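The arm at Rastgate had made the same mistake for 33 nights. On each pick it closed its fingers a little too late, and the fruit rolled away from it.

I sat on the floor with the manual from Traris and loosened the wrist again. Eight screws, then the ring, then the cable that I always feared to pull. My father repaired clocks, and he spoke to them. I did not speak to the arm - not at first.

"Slowly," I told it, after I put the last screw back.

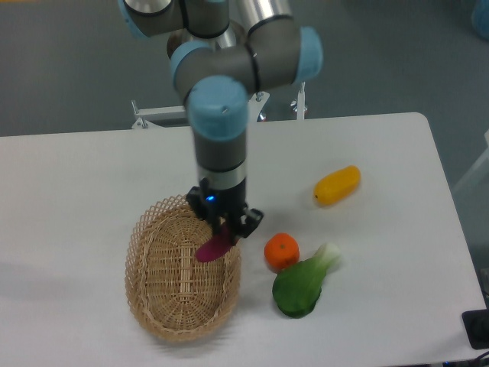
My hand stayed near the stop button for the whole cycle. I had set the closing delay to 200, then to 107, and written both numbers on my sleeve. The small blue light was on, and the fingers held the pink piece over the basket. The orange was next on my list. I did not breathe much.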